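Setting Up Your Zoko Hangboard at Home
Section 4: Your first two weeks

Congratulations, the hard part is behind you! If you followed Section 3, your Zoko is now screwed firmly into a solid beam or into wall studs, and you've given it a good long tug with both hands to check that nothing shifts or creaks. (If it does creak, please go back to Section 3 before you hang from it. We know it's tempting to have just one little go.)

The steps below are the same ones we give to new members at the Karakaya climbing gym, where Sibel Dönmez has been teaching fingerboard basics to grown-ups of every size and level. She has kindly let us borrow her routine, and we've only changed the bits that need a second person.

Before you hang

1. Warm up for at least ten minutes. Skipping rope, brisk stairs, arm circles, a dance around the kitchen – anything that gets you breathing a little harder will do nicely.

2. Open and close your hands slowly, twenty times each, and then shake them out.

3. Brush the holds with the small Bromeo brush from the box. Old chalk gets slick, and a quick scrub before each session makes a surprising difference.

4. Put on something you can move in. A soft old T-shirt is perfect, and you'll want a warmer layer close by for the rests, which are longer than most people expect.
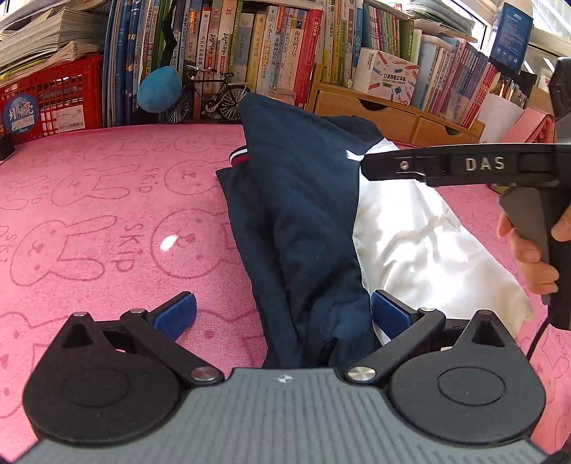

Navy clothing on a pink rabbit-print blanket.

Your first session

5. Start with the two big rounded holds at the top of the board. Keep your feet on the floor or on a sturdy stool, and let your arms take only part of your weight.

6. Pull your shoulders down gently, away from your ears, and keep a slight bend in your elbows. It feels odd for the first few tries and then it becomes second nature.

7. Hang for seven seconds, then step down and rest for a full 2 minutes. Use a timer, please! Everybody cheats on the rest when they count in their heads.

8. Repeat five times. Then stop, even if you feel wonderful.

NOTE: Leave two whole days between sessions during this period. Regular climbing counts as a session too, so if you spent the evening at the gym, the board can wait.

CAUTION: Do not use the small edges on the bottom row until you have been climbing regularly for a year or more. Stop right away if you feel a sharp pain or hear a pop in a finger, and have it looked at by a doctor before you train again.

CAUTION: The board is rated for one user at a time, up to 300 pounds. Never swing, jump onto the holds or hang gymnastic rings from them.

Checking the screws

9. After your third session, go over every screw with a hand screwdriver. Wood settles a bit under load, and a quarter turn is usually all they want. Please don't use a power driver for this, as it can strip the heads.

10. Check them again each October, or whenever the heating goes on in your house, and any time you move the board.

If a screw turns and turns without biting, take the board down and order the longer set from Fivport, part number 210. They come with their own washers, so keep the old ones out of the way to avoid mixing them up.

Once your two weeks are done and your fingers feel fine the morning after a session, move on to Section 5, where we take your feet off the floor.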